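Govero hand grippers, three weeks in

I've had a pair of the Govero hand grippers on loan since April and I've now used them enough to say something useful. They're the hold-in-your-hands kind, black, with blue pads on the fingers, and you do the job yourself while the kit records what your hands are doing. The recordings go off to train an arm. I don't have an arm at home, so this is a review of the grippers only.

Mine came from Stetmont, who hire them out by the month. The pair costs $605 a month with a $700 deposit, and the deposit came down to the door with the courier paperwork, which I'd have liked to see before I paid. You can buy a pair outright for around $4000. I wouldn't, at least not until the next version.

Set-up was fine. The manual is short and was clearly translated in a hurry, but the pairing steps are in the right order and it worked on the second go. The left one needed a firmware update out of the box and the right one didn't. I never found out why. Charging is slow. I put them on after tea and they're ready by bedtime.

What I mostly wanted to know was how they cope with soft things. Everybody's demo video shows a wooden block or a mug, and most of what gets picked up in my house is in a bag. So I've been doing groceries. Snack bags in and out of a box, over and over, until my forearms hurt.

The pads are the best part of the whole product. They're grippy without being sticky, and they pinch along a crimped seal very well. If you take a bag by its top edge you can lift it straight up and it hangs nicely. Take it by the middle and you're squashing crackers. I broke plenty before I changed my habits.
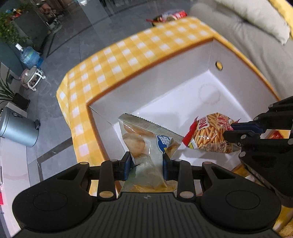

Weight is my main complaint. One gripper on its own feels like nothing much. Two of them for a full session is another matter, and the housing is wide enough that I kept knocking it on the side of whatever I was reaching into. In a deep box you have to come in from above and keep your elbows up. Evanthia Zacharopoulos, who has smaller hands than me, had a go one evening and gave up before I did. She said the trigger was set too far forward. There's no adjustment for it.

I also had the Huvent pair last year, so a quick comparison. The Huvent is lighter and the trigger is better. Its pads are hard and shiny and it dropped bags constantly, and I sent it back early. If you only handle rigid things I'd still look at it. For packets and pouches the Govero is well ahead.

The software is ordinary. You press record, you do the task, you press stop, and the clip turns up in a list with a number for a name. You can rename clips but only one at a time. Out of a long evening I usually lose 8 clips or so to tracking dropouts, nearly always when my hands cross over each other. Sfakianakis, the reseller I emailed about it, told me to slow down, and that did help a bit.

Stetmont's support has been decent. They answered on the same day both times I wrote, and they sent a spare set of pads at no charge when I asked how long the first set should last. Return postage is on you, so keep the carton.

I've extended the hire for another month. Next I want to try the fridge, mostly yoghurt tubs and the vegetable drawer, and I'll put up some notes on battery life when I've kept a proper record of it.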